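Visit report: Priltcombe Nursery open day, propagation and overwintering

The Priltcombe open day runs once a year, in April, and is aimed at growers who already have a heated bench and want to see how a mid-sized nursery handles tender stock. I went for the aroid and ginger houses. Parking is on the grass by the lower gate and fills up by 10 a.m.

The first stop was the seed house. Kirsty Kerslake runs propagation and gave the talk at the bench. Most of the hedychium seed is sown fresh, cleaned of the red aril and surface-sown on a mix of two parts fine bark, one part perlite and one part sieved coir. No peat. Bottom heat is held at 75 F by day and allowed to fall to 68 F at night. Germination in the trays on show was uneven, which she put down to the seed lot – a late harvest from a cold fall. Trays sown from the same plants the year before had come up in three weeks.

Seedlings are pricked out at the second true leaf into deep cells. Shallow cells were dropped after two seasons because the rhizomes flattened against the base and rotted in the first winter. Each batch is labeled by parent number only. Batch 1212, a compact orange-flowered cross, is the one being considered for release under the name Le Roux. It had made three or four stems per pot and showed very little leaf scorch compared with its neighbors.

House two holds the overwintered stock, 3000 pots in all, on capillary matting over sand. Watering stops in November and restarts when new growth reaches an inch. The matting is lifted and hosed down every spring, and the sand is raked and topped up at the same time. Losses last winter were confined to one bay below a cracked vent. The vent has been repaired and the bay was restocked with colocasia.
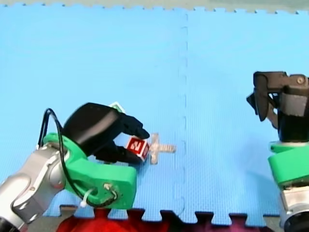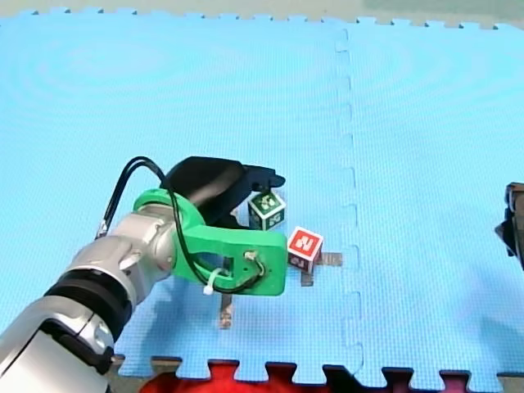 Silver arm segments over the light blue foam mat, both views.

The controls for house two are by Grornari and were explained by Alby Prendergast, who also looks after the boilers. There are two sensors per bay, one at pot height and one at the ridge, and the vents follow the lower reading. The ridge reading is used only for the alarm. He had changed the dead band from two degrees to four, as the vents were hunting on bright, windy days and wearing out the rack drives. Humidity is not controlled directly. The paths are wetted by hand at noon when the weather calls for it.

Feed is mixed in a 300 gallon tank and injected into the main line. The base feed is Tokunow, used at half the label rate from April and at full rate once the leaves have expanded. I asked about salt buildup in the matting. It is checked with a meter on the runoff every Thursday, and the bays are flushed with rainwater if the reading climbs for two checks in a row. I would have liked to see the log, but it was kept in the office and the office was shut for the day.

Division was demonstrated in the potting shed after lunch. Rhizomes are cut with a straight knife to leave at least two eyes, dusted with sulfur, and left on a wire rack overnight before potting. The cut face goes in upright. Pot size is kept tight, with an inch of clearance on each side. Several visitors asked about cutting in the fall; the advice was to wait for spring unless the clump has already broken its pot.

The sales area was smaller than last year. Gingers were well priced and well rooted. The two bananas I turned out of their pots had roots only in the upper half, so I left them. I came away with three hedychiums, one alocasia and a bag of the bark mix. The bark was finer than what I can buy locally and should suit seed sowing better than my current grade.

Points I intend to try at home: the wider dead band on the vent controller, deeper cells for first-year seedlings, and a runoff check on my own matting, which has not been flushed in two seasons. The wet path method is of less use to me, as my floor is gravel and drains too fast.

Tea was served until 4 p.m. The lower gate closes at half past.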